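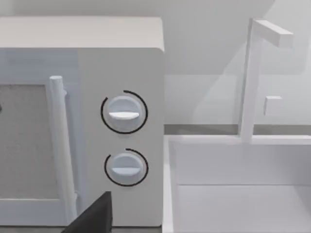 Slide 1: microwave, gripper finger, sink. Simulated kitchen cell, Bundwood build.

Speaker notes: Looking After a Kitchen That Doesn't Exist
Last updated: Sep 18, 2018

Leave the slide up while people find seats. Say hello. Mention that our kitchen has never needed mopping and still takes up most of my week.

Setup. The cell is one arm, one gripper, one counter. Sonder is the physics side, Apaza is the task script that tells the arm what to reach for. Most of our trouble lives between the two. Point at the two dials with the black arcs around them. Each knob is its own joint with its own limits, and the door handle is bolted to a third joint, the hinge. If the limits are wrong the knob will happily turn forever, like a microwave in a dream.

Finger care. Point at the dark gray finger at the bottom. The visible finger and the shape Sonder uses for contact are separate files. In March we updated one and forgot the other. For 16 days the arm grabbed handles with a finger slightly fatter than the one on screen. We blamed the handle. (Pause here. Somebody always laughs, usually somebody who has done it.)

The repair, in order:
- Turn on the contact overlay before touching anything else.
- Close the gripper on a plain test block. Look for a gap.
- Rebuild the contact shape from the visible mesh and reload both.
- Rerun the door task 10 times from the same start pose.
- Then the knobs. Never the knobs first.

Our log had 237 failed door pulls in it by then. Don't read them out.

Weekly routine. Reset the joints to zero, check that the grip bars on both knobs come back level, save the pose. Run 400 short resets overnight and read the log with coffee. If the hinge drifts, check friction before you rewrite the script. I have rewritten the script. It was friction.

If time is short, skip the sink. If there's time left over, still skip the sink, the faucet joint is a separate talk and I haven't fixed it yet.

Questions. Someone will ask if it heats food. Next question.

14 shares | 3 comments
Copyright Gukaden Talks | Contact | Back to top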